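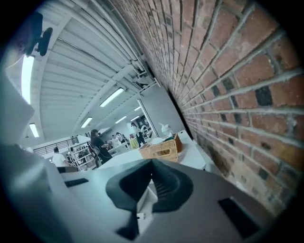
3 min read

Virkberg Hand-Held Gripper: notes from the open day at Jarnthorpe
Posted 2018-01-20 by Ekkachai Kaewsai

The Virkberg is a grey two-finger gripper you carry in your hand. You pick things up with it, the camera records what you did, and Irnura says an arm can learn the job from the recordings. We list it because customers keep asking. I went to the open day to find out whether we should.

The room was an ordinary brick workshop with fluorescent tubes, white tables and people getting on with their work. That counts in its favour, as I've sat through enough demos on black velvet. The jobs were small household ones, with a basket on a table and the sort of clutter you'd find at home. I had a go. The grip is comfortable enough, but my wrist knew all about it after 13 minutes.

What I didn't get was a straight answer on results. The brochure claims 723 recordings are enough for a simple pick-and-place job. I asked what colour the table was in those recordings, and whether anyone had tried a different one. I was told to look out for a report in March.
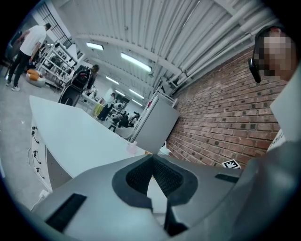
The rubber pads are the other worry. Irnura puts their life at 566 hours, and spares come only through Kongkaew, in packs of 5. If you only need a pair, you're paying for the rest of the pack.

Supplied with: gripper, two pads fitted, charging lead, carry case
Camera: fixed, wide angle
Warranty: one year, pads excluded
Availability: to order

We'll take orders but we aren't holding stock. Ask us for a loan unit before you buy, and try it on your own bench with your own parts.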